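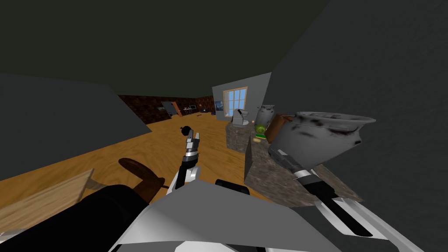
Speaker notes: Floors, and why we keep covering them up
Evening slot, 2 screens, no lectern (asked twice)

Slide 1. Title
Wait for the chairs to stop scraping. Thank Pidmont Library for the room and the radiator, which has one setting. Say that I've spent a good part of my adult life looking down, and that I'd recommend it. Ask who has pulled up a carpet. Ask who regretted it. Expect the same hands.

Slide 2. What people walked on
Start with the Baird house, built in 1872. Wide softwood boards, nailed straight to the joists, gaps you could lose a spoon in. The family didn't think of these boards as beautiful. They thought of them as drafty. The first thing they did when they had any money was put something on top.
Read the line from the household account book: "778 tacks for the parlor floor, and a boy to hold the corner." Pause. Somebody counted those tacks. Don't do the voice.

Slide 3. The painted border
Explain the trick: you buy a rug too small for the room, then paint the boards around it dark brown so it looks like you meant it. The paint stops a few inches under the rug's edge. This is why so many old floors have a pale rectangle in the middle, and why so many new owners call me to ask what the stain is. It's where the money was.
If running late, skip the bit about shellac. If not running late, consider skipping it anyway.

Slide 4. Linoleum arrives and everyone is thrilled
They were right to be. It was warm underfoot, you could mop it, and it came in patterns pretending to be tile, marble, carpet and, my favorite, wood. So we have a wood floor, covered by a picture of a wood floor. Let that sit.
Pass around the Salludora offcut. Ask for it back. Last time I got back a different piece of linoleum, and I'm still not sure how.

Slide 5. Layers
The kitchen at Baird had 11 layers, counting newspaper. Go through them from the top:
beige vinyl
the adhesive that held the beige vinyl, and will hold it after we're all gone
green sheet, flecked
hardboard
red and cream checks, worn through at the sink
I stop there because the rest are mostly glue and opinion. Point out the worn patch. You can read where the table stood and which side of it people walked around. Housework leaves better records than most town halls.
Mention testing before you scrape. Old sheet flooring and its backing can contain asbestos, and so can the black adhesive. Leave it alone and get a sample to a lab. Say this slowly and look at the man in the front row who has already brought a scraper. There is always one.

Slide 6. The great uncovering
Then fashion turned around and we all wanted the boards. Rented sanders, long weekends, a great many wavy floors. A drum sander held still for a moment will dig a trench that you'll be explaining to guests for decades. Each sanding takes off wood that won't grow back – old boards can stand it only so many times, and tongue-and-groove gives up sooner than you'd like.
What I suggest instead: wash it, let it dry, look at it for a month. Fix the boards that move. Leave the ones that only squeak.

Slide 7. Sorov Street
Before and after. The owners wanted the pale rectangle gone. I talked them into keeping it, and they put a rug on it. Same size, near enough. I did not charge for that part of the advice.

Questions
Likely ones: Can I put wax over varnish? (You can. You'll be sorry.) What color should I stain it? (Try going without for a while.) Is mine oak? (No. Be kind about it.)
Handouts are by the door. Get the linoleum back.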